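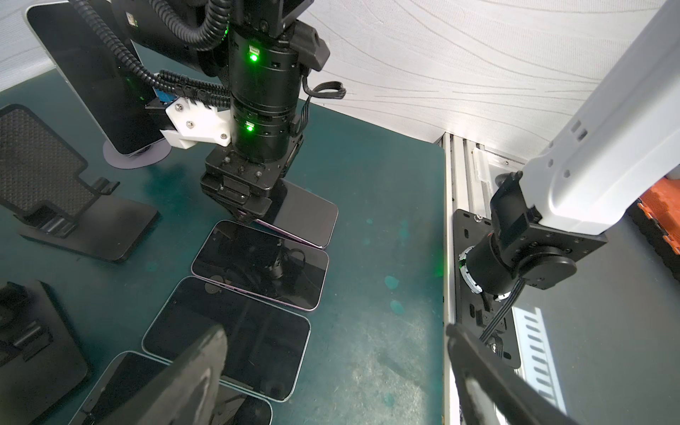
Figure 2. A smartphone above a dark teal work table.

December
By the Worum household study, Dultthorpe

6. What people did with their lists

I went into this part of the study pretty sure I knew how it would go. People who kept their shopping lists on a phone (Figure 2) would forget less, people who kept them on paper would forget more, and I'd spend this section explaining the gap. The gap was there, but it was small, and it mostly went away once I split the households by who did the shopping. So most of what follows is about that split.

A quick reminder of the setup from the methods section: 69 households in Dultthorpe and Tovwood kept a log of every grocery trip for six weeks. After each trip they wrote down what they'd meant to buy, what they came home with, and where the list had been kept. I asked for receipts too, but I didn't push, and the receipts are patchy enough that I only use them to check dates. Seven households stopped logging before the end. I kept their entries up to the point where they quit, and leaving them out doesn't change the pattern.

The thing that mattered most was whether the person who wrote the list was also the person pushing the cart. When it was the same person, misses were low no matter what the list was written on. Plenty of these shoppers told me they barely looked at it! They wrote it at the kitchen counter, stuck it in a pocket, and walked the store from memory, checking it once near the registers. One shopper in Tovwood left hers in the car on purpose and treated going back for it as a kind of penalty. I can't say much about how well that worked over the long run, but her log is one of the cleaner ones.

When the writer and the shopper were different people, things got messier, and the mess looked different on paper than it did on a phone. Paper lists got misread. "Rolls" came home as bread rolls, paper towels, and once as both, which I suppose is the safe choice. Phone lists had a different problem: they kept changing. Someone at home would add yogurt while someone else was already past the dairy case, and the yogurt would go into the log as forgotten. I counted those as misses because the household did, but I'm uneasy about it, and a stricter reading would move phone lists a little ahead.

I also want to say something about the word "meant." I asked for items people had meant to buy, and it took me far too long to notice that paper households were copying this straight off the list while a lot of phone households were filling it in from memory, having already checked off and cleared the items in the store. That's my fault. The log sheet should have asked for the list before the trip. Anyone planning to use the Worum sheet again should change that line first, and I've marked it in the appendix.

Store layout turned out to matter in one place only. The Thygesen market in Dultthorpe moved its baking goods during the second week, and for a while everybody missed flour, yeast, and vanilla, on paper and on phones alike. I thought about dropping those entries and decided against it. Stores move things. The bump is easy to see in the weekly table, and it fades as people learn the new aisle.

There were two habits I hadn't planned to look for. The first was the standing list, a sheet that stays on the fridge with the same staples on it all the time, where you circle what's low. Households that used one hardly ever ran out of staples, though they did pile up a fair amount of rice. The second was sorting the list by aisle before leaving the house. The sorters were very proud of this (several of them sent me samples without being asked), and their trips may well have been quicker, but I didn't time anything, so I'll leave that alone. Their misses were in line with everyone else's.

The next section takes up the extras, meaning everything that came home without being on a list at all. Those entries are longer, the handwriting is worse, and cookies come up a lot.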